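Skusier square folding table, marble pattern: six months in

We bought two of these in February to replace a fixed dining table that took up most of the room. This is a review of the table itself, with some notes at the end on the tableware we use on it.

The Skusier is a plain square folding table. The top has a printed marble pattern in pink and cream with orange and grey veins, and there is a thin red band around the edge. The legs are black metal and fold flat against the underside. Assembly took me a few minutes per table, most of it spent getting the packing tape off.

I should say that I did not choose the pattern. The shop had this one and a dark brown, and my wife did not want the brown. It looked loud for the first week. Now I don't notice it, and the veins hide crumbs and tea rings well enough that I have to wipe the whole top to be sure it is clean. If you want to see every spot, buy a plain one.

Stability is good on a level floor. Ours is tiled, and one of the two tables rocked slightly until I turned it a quarter and found a better position. There are plastic feet on the legs but they don't adjust. I tried a piece of folded card, then a felt pad, and the felt pad is still there. With both tables pushed together there is a small step where the edges meet — a glass set down across it will tip.

Clasovport, who make the tables, give a load limit of 32 kg each. I have had a full shopping delivery on one with no sagging. I would not sit on it, and I would not let children lean on the side away from the wall.

The edge band is the weak point. On the second table it has started to lift at one corner, about as much as a fingernail. I pressed it back with contact glue and it has held so far. I wrote to the shop and got a reply from Kosmas Kouris, who offered a replacement band free of charge. It hasn't come yet, but he answered the same afternoon and I have no complaint about the service.

Cleaning is simple. Warm water with washing-up liquid deals with nearly everything. Turmeric left a faint yellow mark that faded over a fortnight. I haven't put hot pans straight on it and the leaflet says not to.

For everyday meals we use stainless steel dishes and plastic cups. Steel slides easily on this surface, more than china does, and it is noisy when you put it down. I have got used to that as well.

Steel tableware on the marble-pattern top:

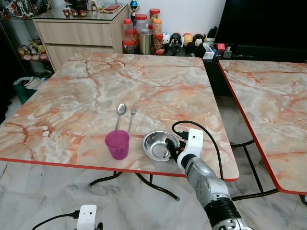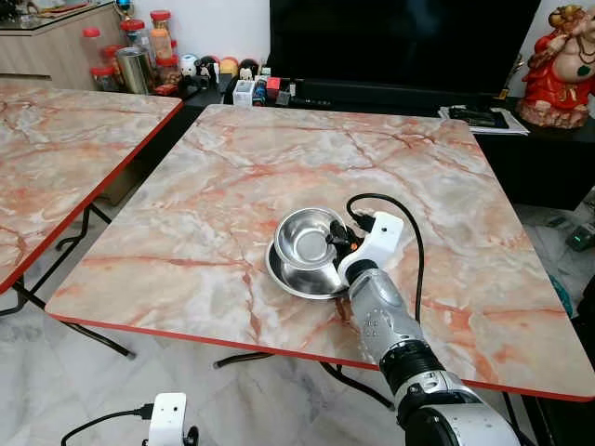
Folding them away is a one-person job. Turn the table on its side on a towel, press the catch on each pair of legs and push them in. The catches were stiff when new and pinched my thumb twice. They are looser now and still lock properly. Folded, a table goes behind the bedroom door with room to spare, although in practice we leave both up most of the time and only put one away when the floor needs washing.

I looked at the Kastum table as well, which has a thicker top and adjustable feet. It is heavier and costs more, and for a table that gets moved I preferred the lighter one. If yours is going to stay in one spot the Kastum may suit you better.

Four stars. I have taken one off for the edge band and will update this when the new one arrives.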